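Setup and Upkeep of a Pair of Hand-Held Grippers for Recording Table Tasks
Student project report, Endevstead, spring term

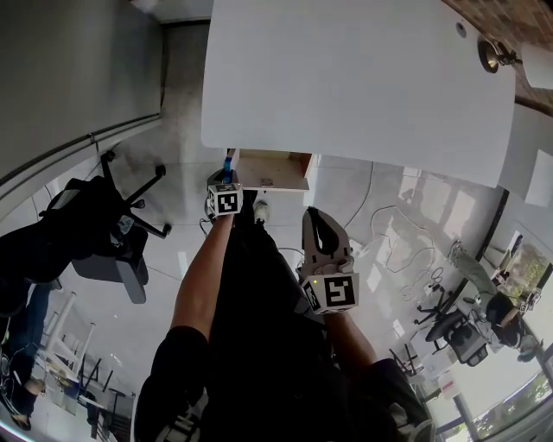 Figure 1. Both grippers in use at the white table, with the left one just below the wooden drawer. Each carries a cube with a black-and-white marker.

1. Purpose

Our group took over the Vidal gripper pair in the second half of the term. The grippers are held by hand and used to record tasks such as opening a drawer or moving a small object. The recordings go to Atik, the department's training program for two-armed robots. Our job was to write down how the pair is set up, keep it running until July, and repair what broke. We did no work on the training side.

2. The table station

The station is one table in the open office. The operator stands at the table with a gripper in each hand. The tabletop is white. A light wooden drawer is attached to its underside, and most of our tasks use it. The cable on the left gripper should hang in a short loop. If it is pulled straight, the plug works loose when the operator reaches up to the drawer.

Cables on the floor were a problem all term. We moved the power strip twice and ended up routing everything to the right of the operator, so that the left side stays free for stepping back.

3. Starting up

The steps below replace the older sheet, which was written for one gripper only.

Wipe both marker cubes with a dry cloth.
Check that each cube sits tight on its gripper. There should be no play when it is pushed with a thumb.
Switch on the right gripper, wait for the green light, then switch on the left.
Open and close each pair of jaws fully, 12 times.
Start the recorder and hold both cubes in view of the head camera until both are listed.
Run one drawer task and play it back before recording anything that will be kept.

The order in the third step matters. When the left gripper was switched on first, the recorder gave it the right gripper's name, and we lost most of a morning to swapped files.

4. Faults and repairs

Loose cube, left gripper. The mount had cracked at one screw hole. The recording looked normal, but the position of the hand drifted during each task. We printed a new mount with a thicker base and checked the screws daily after that.

Slow jaws, right gripper. The jaws closed but came back open late. We took the housing apart, cleaned out dust and a piece of tape, and put it back together. The spring was fine.

Lost marker. Light from the large windows washed out the cubes in the afternoon. We reprinted the markers on matte paper from Redumlow, and this helped. Recording before noon helped more.

5. Results

We recorded 239 tasks. Of these, 28 were thrown out, mostly from the days before the cracked mount was found. The longest run between two faults was 130 tasks.

6. Left to do

The left cable still needs a proper strain relief. The spare mount is in the parts box with its screws taped to it. The print file is in the project folder under "mount_v3", and the older versions should not be used.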